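Butcher block under a wire mug rack: oil or film finish?

panura_bench
Posts: 867
Looking for opinions on finish. The top is a light butcher block and a black wire mug rack stands in the middle of it all day. Current finish is mineral oil, reapplied every 22 days. I get faint gray lines where the base wire sits. Mugs go on rims up, close together. Coasters are not wanted.

sander16
Posts: 10
Gray lines on oiled wood under wire usually mean moisture plus iron. Check the coating on the underside of the base. If it is worn through, no finish will help for long. Oil does very little as a water barrier.

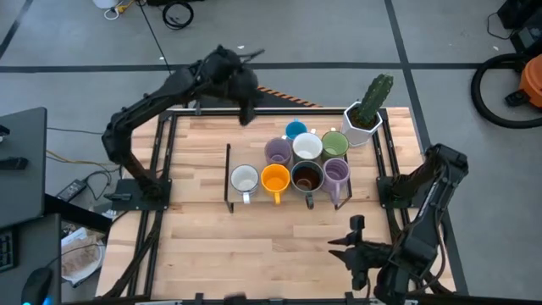 Podari, 9/4/23

Same kind of rack on my top. The base is a plain rectangle with thin posts at the corners, so contact with the wood is a narrow line. I went to hardwax oil, two coats, 16 hours between them. No lines so far. The rims nearly touch when it is loaded, the white one with the gray rim included, and I would like more spacing for drying.

boateng_k
Disagree on hardwax. It spots under standing water and the repair never blends. Use a water-based poly and stop thinking about it.

sander16
Poly on a work surface chips at the first dropped mug, and then you sand the whole top. Hardwax can be spot repaired if you feather it with a gray pad. Mine has been done twice.

boateng_k
Mine has not chipped. Mugs only, no knives.

panura_bench
Checked the base. Coating is gone at two corners. Will touch that up first, then try hardwax on an offcut. Does oxalic acid take the lines out, or do I need to sand?

sander16
Oxalic first. Rinse well and let it dry overnight before any finish.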